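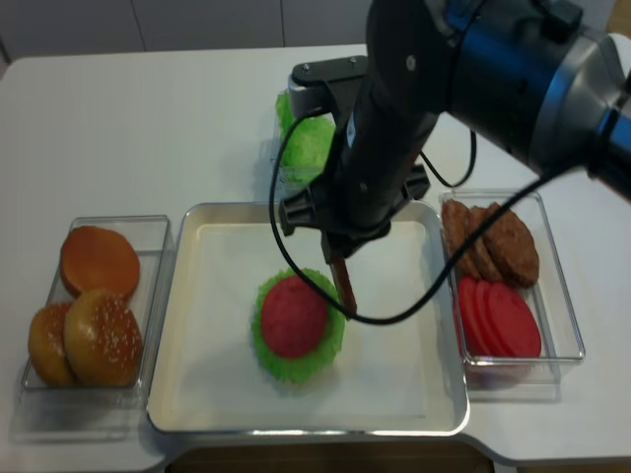
Chapter 5
The Rivers of an Invented Country

In the previous chapter we drew the coast of our country and put the mountains on it. Now we must bring the water down. Many writers of fantasy leave the rivers for the end, when the cities already have names and the borders are fixed, and then they discover that a river must climb a hill to reach the capital. It is easier to do this work early, with a soft pencil.

Through this chapter we use the map of Vallska, the country which Othmane El-Sayed drew for his first novel and later changed many times. You will find the full map at the back of the book. It shows 26 named rivers, but we need only two of them at present: the Testa and the Ranasside.

5.1 Where a river begins

The Testa rises on the western side of the high range, at a place the shepherds call Brasurgate. In the story Brasurgate is a narrow pass with a broken stone gate, and the spring comes out under the left pillar. The old people of the valley believe that the gate was built to keep the river in, and that it ran free in the year 798, when the last king of the hill people died without a son. El-Sayed did not plan this legend. He had first written the name on the map, and some weeks later he asked himself why a spring should have a gate.

Observe the order of the work. First came the height of the land, then the line of the water, then the name, and only after this the legend. You may also work in the other direction, but then you must be ready to move a mountain.

The Ranasside rises on the eastern side, only a short walk from the same pass, and flows to a different sea. The line between two such rivers is called a watershed. In Vallska it is also the border between two languages, and this is believable – people settle along the water, trade along it, and marry along it. On the Testa side the word for "river" is the same as the word for "road". On the Ranasside side it is close to the word for "mother", and the June flood has its own prayer.

5.2 Joining and dividing

Small rivers join to make larger ones. They very seldom divide on the way, except near the sea, where the land is flat and the river drops its mud. On his first map El-Sayed let the Testa divide in the middle of the plain, and he placed a city on each branch. A reader wrote to him about it. In the second edition one branch became a canal, dug by prisoners over eight winters, and the second city received a much darker history. 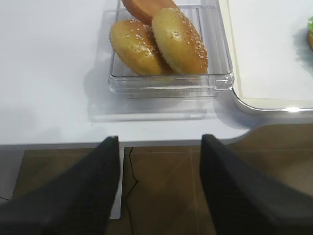

Can a river in an invented world break these rules?
It can, if the people who live beside it have noticed. A river that flows uphill should have temples, taxes and quarrels around it, and the characters should talk of it as something strange or holy.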